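Buvstead Returns Center
Peripherals Line: Automation Working Group
Minutes of meeting, 29 June 2024

Present: line supervision, test bench staff (both shifts), maintenance, safety, Pletano integration staff.
Apologies: Ekwueme (parts supply).

1. Minutes of the previous meeting

Accepted with one correction. Item 4 should read "bench 2," not "bench 3."

2. Status of the arm cell

Pletano reported that the cell is set up for wired USB keyboards only. Mice and headsets stay on the manual benches until January at the earliest. The task under development is the key press check: the arm approaches with the fingers closed and uses the tip to press keys one at a time. The test computer logs each press against the layout file.

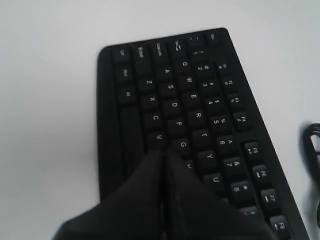 Pletano asked that the layout file be checked by bench staff before each new model is added. Bench staff agreed, provided the time is booked as line work and does not come out of breaks. Line supervision accepted this.

The press limit is set at 200 presses per unit. A unit that reaches the limit without a complete log goes to the manual bench with a yellow tag.

3. Work content at the benches

Bench staff now do 300 manual key checks per shift between them. Under the plan this drops to the yellow-tagged units plus all models not in the layout file. The remaining work is unpacking, cable inspection, cleaning, placing units for the arm and deciding on tagged units.

Second shift raised the point that placing is repetitive and was not in the original job description. A keyboard has to lie flat, with its cable behind it and clear of the keys. Staff asked how exact the position needs to be. 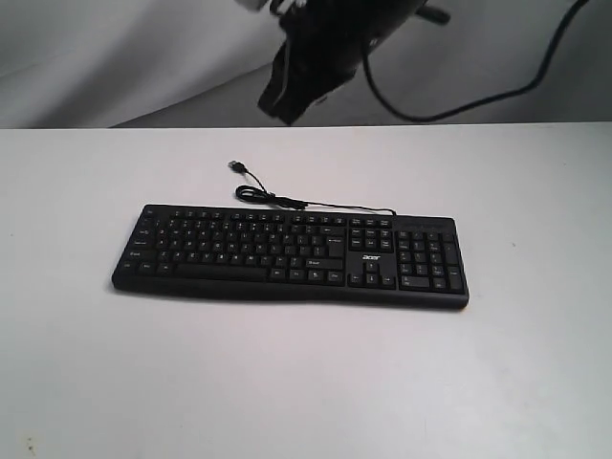
Pletano answered that the wrist camera finds the unit and that a small angle is acceptable. No fixture is planned. Staff asked for the permitted angle in writing, posted at the cell. Agreed.

First shift noted that wrist strain complaints came mainly from the key check and asked that this be recorded as a reason in favor of the cell. Recorded.

4. Staffing and grades

No positions are removed under the current plan. Line supervision could not give the same statement for next year and was asked to return with one. Two cell operator roles will be posted internally. Training is 12 hours, paid, and open to both shifts. Bench staff asked that the decision on a tagged unit stay with a person and that the pay grade reflect it. Grade review is pending.

5. Safety

Anyone placing or removing a unit must have the arm in hold. Reaching across the table while the arm is moving is not permitted, including to straighten a cable.
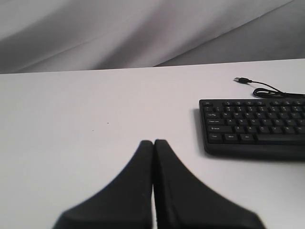 Safety asked for a second hold button on the operator's side. Maintenance has the part on order through Ekwueme. Until it is fitted, the cell runs only with a Pletano technician on site.

6. Camera recordings

Staff asked who can view the wrist camera recordings and whether they will be used to measure individual pace. Pletano stated that recordings are stored on the Ullden server and used for fault review. Line supervision confirmed they will not be used for performance review. Staff asked for this as a signed notice. Agreed.

Open fault 407 (wrong key registered next to the intended one) is to be reviewed from these recordings with one person from each shift present.
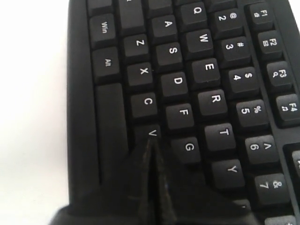

7. Actions

Pletano: post permitted placement angle at the cell.
Pletano: report on fault 407.
Line supervision: signed notice on recordings; statement on positions for next year.
Maintenance: fit second hold button, inform safety when done.
Bench staff: name one person per shift for the fault review.

8. Any other business

Request for a floor mat at the unpacking table. Passed to maintenance.

Next meeting to be called when the hold button is fitted.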